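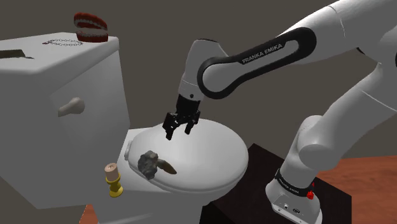

Ornella Fabbri does not like the word "butler". She tests household robots at Zuccaro, a small company in Bakesmont, and when visitors use this word she corrects them politely. "A butler knows where things belong," she told me. "Our arm knows how to close its fingers. Between these two there is a very long road."

We met on a Tuesday in the room where her team prepares its trials, most of which are done in simulation. I asked her the simple question first: can a machine tidy a bathroom today? She thought for some time. "If you tell it which object, and the object is hard and stands alone, then quite often yes. If you say only 'make it tidy', then no."

In February the team finished a series of 1249 simulated attempts at picking up common things. Fabbri would not give me a success rate, as she finds that such numbers travel without their conditions. She preferred to talk about chains, straps and bags.

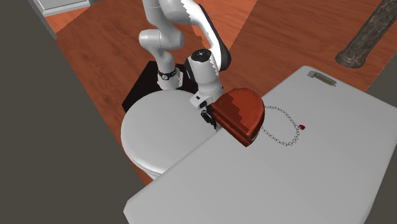

"A bag is difficult because you must decide where to hold it," she said. "My daughter decided this when she was two years old. For the arm it is a real problem, every time." A necklace is worse in her opinion – it changes its shape as soon as you lift it.

Her former colleagues in Dudurberg work on shop shelves, and she believes they will arrive earlier. Shops have the same boxes each morning, and someone pays for the result. "At home, who will pay for 12 minutes to move one candle?"

She still does her own cleaning on Saturdays. I asked when this could change, and she laughed and went back to her screen, where the next trial was waiting.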